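Household Object Studies, Unit 5: The Mug, the Coaster and the Table
Course handout, Vivek Sisodia
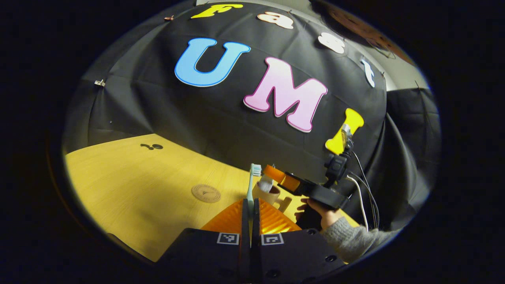 Last time we got as far as the chair and ran out of hour. This unit moves up to table height, where most of the trouble in a home or office takes place. Bring a mug of your own to class. It doesn't have to be a good one. The good ones get admired, and we lose ten minutes.

1. The mug as a container

A mug is sold for drinks and spends a large part of its life holding something else. Pens are the usual tenant, then spoons, then whatever was in someone's hand when the phone rang. A rolled cloth or napkin will stand up in most mugs, and once it does, the mug has quietly changed jobs. Designers tend to treat this as misuse. I'd ask you to treat it as information.

Terms for this section: mouth (the opening), wall, foot (the ring or flat it stands on), handle clearance (how many fingers get in before the knuckles complain).

Read the Birken chapter on handles before you come. It is longer than a chapter on handles should be, but pages on left-handed pouring are worth the walk to the library. Skip the preface.

2. The coaster

Cork is the classic. It is light, it soaks up a drip, and it grips a table well enough. Its weakness is that it also grips the mug. Lift a wet-footed mug off cork and the coaster comes along for the first few inches, then lets go over the keyboard.

The other weakness belongs to us. People set the coaster out, then put the mug down beside it. Ahuja calls this "near compliance" and spends a whole article on it. In the office study we'll go through, 1,342 placements were logged over one March, and the discussion of why people miss is very entertaining if you have ever shared a kitchen with anyone. Note how the author defines "on." Half the mug? All of it? We will argue about this.

3. The tabletop

Pale wood finishes are popular because they make a room look brighter and the owner look organized. They're kind to crumbs and hard on ink. Small dark marks show up on them from across the room, and a hole drilled for a cable in a previous arrangement will be there long after the cable has gone.

For class, know the difference between a mark, a stain and a fitting. You would be surprised how many papers I get in which a screw hole is described as coffee.

4. Color and the neighbors

Cream is the color a mug is when it would like to be left out of the discussion. Put it near strong yellow or sky blue and it goes quiet. Put it on light wood and it nearly disappears, until an elbow finds it. Brustercombe's color exercise is in the packet. Do the first page only, as the second needs paints we don't have.

Homework

Pick one table you use every day. Draw it from above as you find it, before tidying. I will know if you tidied. Label each object with what it was made for and what it is doing now, in no more than 40 words apiece.

The Fivano reading moves to next unit. Drawings go in the tray outside my office, flat, please, with your name on the back.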